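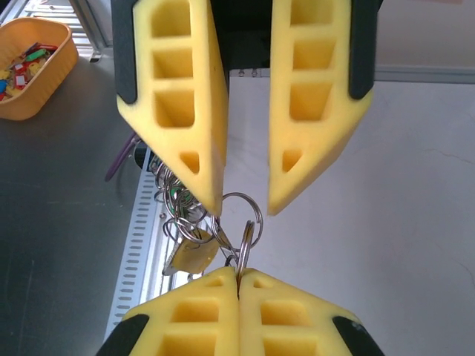 Yellow foam fingers, one pair open and one pair closed.

Getting from the airport to Kulimon without a hire car

I have now done the transfer from Starport to Kulimon by each of the available methods, and as the published information is thin I am writing up what I found. Starport is what everyone calls the airport, although the road signs still use the old name. The distance to Kulimon is 71 kilometres, most of it on a single road with one lane each way.

The options are the public coach, a shared van and a private car. The coach is the cheapest and the least use to me. It stops at the Pongsiri interchange, where you get off with your luggage, cross to the other side by the footbridge and wait for a local bus. The lift on the footbridge was out of service in March and was still out of service on my last trip. If your flight lands after the last local bus has gone, the coach is no help at all.

The shared van is run by Dulari and is what I normally take. You book a seat online against a flight number and pick a drop-off point from a list. The list is worth reading slowly. There are two entries for Kulimon, one for the market and one for the hill road, and they are far enough apart to matter with a suitcase. The driver will not change your drop-off once the run sheet is printed. I asked.

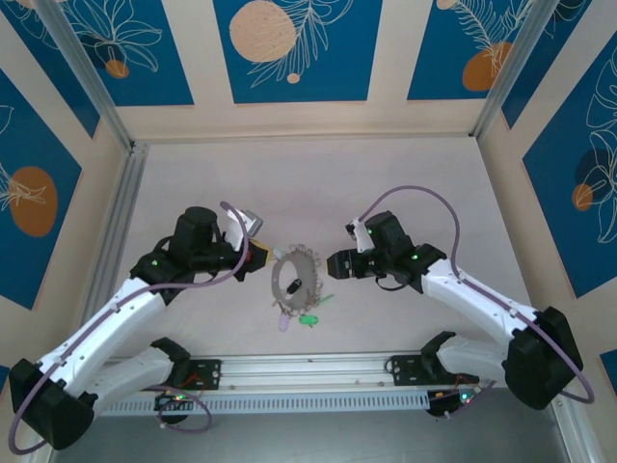
The waiting rule is where most people come unstuck. Dulari holds a seat for 75 minutes from the time the flight lands, taken from the airport's own feed. It does not start when you leave customs. With hand luggage only this is generous. With a checked bag and a slow passport queue it is tight, and once the period has run out the seat goes to whoever is standing at the desk. The booking stays valid for the next van with space, but you are then a standby passenger like any other.

Luggage is one large case and one small bag per seat. Lihua Peng travelled with me last time with a folded bicycle in a soft case and was charged for an extra item at the desk. The same bicycle, booked in advance on the website, would have gone for less. The form for this is under "Manage my trip" and does not appear until after you have paid for the seat, so it is easy to miss.

A private car costs a good deal more but makes sense for three or more people. I have used Kittipong Mahawong twice. He meets you inside the terminal, by the left-hand exit, and he takes the old road when the main one is blocked — slower on paper, quicker in the late afternoon. He needs a message the day before with the flight number and the number of cases. Tolls are included in his price. Parking is charged separately if the flight is more than 30 minutes late.

For the return trip the van collects from the market stop only, whatever the drop-off list might suggest. Pick-up times are sent by text the evening before. Mine has arrived late on two occasions, and the desk at Kulimon will read it out to you if you ring them.

The fares change on 9th June, according to the notice in the back of the van. I have not seen the new table yet and will add it when it goes up.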